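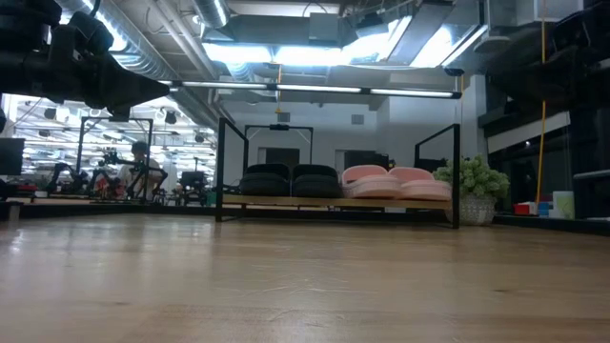 Assistant Kit and Equipment Manager, Hollenstein FC

Location: Sostosberg Training Ground
Contract: Full time, two seasons
Reports to: Head of Football Operations
Reference: 978

Hollenstein FC is recruiting an assistant kit and equipment manager for the first team and the under-21 squad. The position covers the preparation, transport and recording of playing and training equipment for all league and cup fixtures.

Duties

Prepare match kit for home and away fixtures, including name and number application to league specification.
Maintain stock records in the Pomedano inventory system and reconcile them at the end of each month.
Load, unload and set out equipment at away grounds. Arrival is normally 5 hours before kickoff.
Check studs, shin guards and goalkeeper gloves against the match officials' requirements.
Operate and clean the laundry machines at Sostosberg and at the Skondetier stadium.
Process returns and warranty claims with suppliers.

Requirements

At least 2 years in a kit, equipment or stores role at a professional or semi-professional club.
A full driving license valid for vans.
Able to lift loads of up to 50 pounds repeatedly.
Working knowledge of heat press equipment and spreadsheets.
Available for evening, weekend and holiday fixtures.

Experience with air freight paperwork is useful but not required. The first team attends a training camp abroad each March, and the postholder travels with the squad.

Terms

Salary is set according to experience. Meals are provided on training days, and travel and lodging are paid for away fixtures. Employment is subject to a background check and a medical exam.

How to apply

Send a resume and a cover letter of one page to the club's personnel office, quoting the reference above. Applications close on September 28, 2023. Shortlisted candidates will complete a practical test at Sostosberg, followed by an interview on the same visit.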